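Participants wanted – tidying study, Sakimthorpe
Posted Mar 23, 2026

Can a machine tidy a shelf yet? Short answer, not very well. Nornlow is looking for people to come and do small household chores by hand so we have something decent to compare our software against. Paid, no experience needed, sessions run through April.

What we're after: adults, any job or none, comfortable standing at a table or shelf for a while. You pick things up with a hand-held gripper in each hand, put them where you think they should go, and carry on till the shelf or table looks right to you. No correct layout. We want your habits, messy or not.
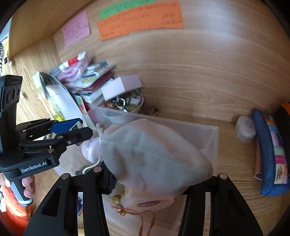 Last round had 93 people and we learnt a lot about where it goes wrong. Big hard boxes, fine. Soft things are the trouble – anything that sags or changes shape when squeezed. Our planner (its called Vumow) still treats a cloth bag as if it were a brick, then seems suprised when it droops. It managed 659 attempts at clearing a shelf last autumn and more than half needed a person to step in. So no, it isn't coming for anybody's chores this year.

Sessions last 2 hours including a break. Two short practice goes first, then four chores: sort, stack, put away, fetch. You can stop at any point and still get paid for the full session. Tea and biscuits in the kitchen, please don't bring food into the work area.
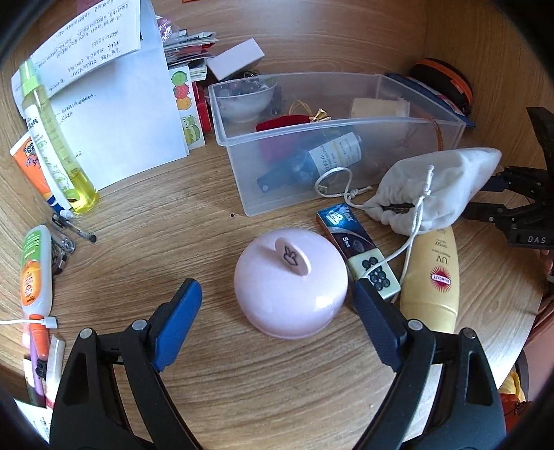 Small toiletries and stationery are the next big push. We need lots of different people handling the same sort of everyday clutter, as everyone grips differently and the software has to cope with all of it. A tube of sunscreen lying next to a drawstring pouch with its cord trailing over a box is easy enough for you. Vumow wants to know which to lift first and so do we. Tell us out loud while you work if you can, mumbling is fine.

Please don't apply if you have a hand or wrist injury at the moment. Left-handers very welcome, we are short of them. Glasses no problem.

Where: Sandu building, Sakimthorpe, ground floor, step-free, ring at the side door. Bus stops outside. Parking is limited so ask first.

To apply: use the form on the Nornlow participants page. Give your age band, which hand you write with, and any days in April you can't do. Places go in order of reply – you'll hear from us either way. Under 18s can't take part, sorry.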